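Girnanier Opens Terness Repair Hall, a Shared Garage for Home Mechanics

FOR IMMEDIATE RELEASE

TERNESS – The old bus depot on Kasard Street is open again, and this time anybody with a noisy muffler or a dead taillight can drive right in. Girnanier, the family-run auto parts supplier that has been selling filters, bulbs and brake pads in Terness since long before the depot closed, is opening Terness Repair Hall this March: a shared garage where people can rent a bay by the hour, borrow good tools and work on their own cars and trucks under a real roof.

We're thrilled to finally be able to say so out loud! The plan started at our parts counter, where we kept hearing the same story from customers. They had the part, they had a free afternoon and they had a fair idea of what to do, but they lived in an apartment with a no-repairs rule, or parked on a hill, or owned one small jack that they didn't trust. Some of them were changing oil in grocery store parking lots. Others had given up on doing their own work and missed it.

The Hall covers some 4000 square feet of the former depot. The high ceiling and the wide roll-up doors on the Kasard Street side are original, and so is the long floor drain, which took a good deal of patient cleaning. Bays are grouped by what you're likely to be doing in them. The ones by the doors are for quick jobs such as wipers, batteries and bulbs. The lift bays are along the east wall, and at the back there's a quieter section for longer projects, where a car can stay overnight if the work runs over (and it often does).

Tool loans are included in the price of a bay. The tool room holds 482 items at opening, from plain socket sets to torque wrenches, a pair of engine hoists, trim removal kits and a very nice set of pullers we argued over for weeks before buying. Everything is checked out with a paper tag. If you break something in normal use, bring it to the desk and tell us what happened – we'd much rather fix a ratchet than have someone hide it at the bottom of a drawer.

Then there's the parts exchange, which is the piece of this we've been most excited to build. Anyone who has taken a car apart knows how it goes. You replace a grille and the old one still has four good clips. You sell a car and find its floor mats in the basement a year later. Small plastic pieces, brackets, covers, caps, splash guards and mirror housings get thrown out every day, while somebody across town is paying to have the very same piece shipped from three states away.

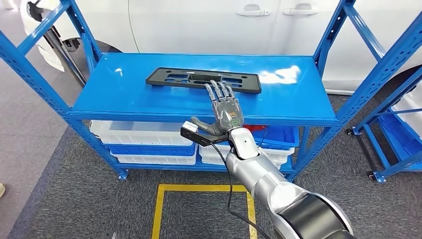

The exchange will take clean, usable exterior and interior parts and put them out for other people to have. Bring a part in, fill out a card with the make, model and years it fits if you know them, and we'll shelve it. Parts under a certain size are free to take. Larger pieces, such as bumpers, seats and hoods, carry a small fee that goes back into shelving and tool repair. We can't take airbags, seat belts, used brake parts, batteries or anything that's still dripping, and we won't take tires until we have a proper rack for them.

License plate hardware deserves a word of its own, if only for how often we get asked about it at the counter. Frames, brackets and screws go missing or crack more than almost any other small part on a car, and a plate that's hanging by one screw can get you pulled over. Plate hardware will always be free at the exchange while we have it. Please bring your old pieces in with the mounting holes intact, and put the screws in a taped envelope if you still have them.

Classes start as soon as the doors open. The first round is called First Wrench and is meant for people who have never done any work on a car. It runs in the evening, from 6:30 p.m., and each class lasts 2 hours. In the first class you'll check every fluid in your own car, find the jack points, change a wheel and put it back on with the right torque. Later classes take on oil changes, brake pads, headlight bulbs (harder than it sounds on some models!) and what to do with a warning light besides putting tape over it. There's a Spanish-language class at the same hour in the next bay over, taught by mechanics from Bermúdez, the body shop whose building shares our back fence.

Bermúdez has been a wonderful neighbor to this project from the beginning. The shop lent us its paint crew to mark the bay lines, passed on two steel workbenches that now stand near the tool room, and has agreed to look over any job that goes beyond what a person should try alone. If you get halfway through a repair and get stuck, you can ask for a Bermúdez mechanic to come across the yard and take a look. The first look is free. If the car needs professional work after that, you're welcome to have it done there or anywhere else you like, and we'll help you get it back together enough to be towed.

Prices have been kept as low as we could manage. Floor bays rent by the hour, lift bays cost a bit more, and members pay a monthly rate that covers a set number of hours plus a discount on classes. Students at Terness High School's auto program get their bay time free on school afternoons. Founding memberships went on sale at the parts counter last month, and 108 people have already signed up, including quite a few who have told us they plan to bring along a parent or a teenager. A full price list is posted at the Hall and at the Girnanier counter.

A few house rules, so you can plan your first visit. Everyone working on or under a car wears safety glasses, and we have loaners in several sizes. Closed shoes, please. Lift bays require a short walk-through with our staff the first time, which takes less time than getting a coffee. Used oil and coolant go in the marked tanks next to the drain, never mixed. Kids are welcome in the viewing area and, with an adult, in the floor bays. Dogs can wait in the front office, where there's a water bowl and a fairly comfortable rug.

The opening celebration runs from 10 a.m. to 4 p.m. with tours of the bays, short demonstrations on the lifts, free tire pressure and wiper checks in the parking lot, and a swap table for people who want to bring in parts early. Bermúdez is setting up a dent repair demonstration on a retired delivery van door, and visitors can try the tools themselves. There will be tamales and lemonade. Parking on Kasard Street is limited, so please use the gravel lot behind the Girnanier store and walk over through the side gate.

After the opening, the Hall will be open every afternoon and evening, with longer hours on weekends. Bays can be reserved at the desk or by phone, and a few floor bays will be held back each day for people who just show up with a part in a box and a hopeful look.

About Girnanier
Girnanier sells new and rebuilt auto parts from its store in Terness, with same-day local delivery to repair shops and an open counter for walk-in customers. Terness Repair Hall is owned and run by Girnanier and staffed by employees of the store.

Media contact
Girnanier Press Desk, Terness Repair Hall, Kasard Street, Terness. Reporters and photographers who would like to see the Hall before the opening can arrange a visit through the front counter.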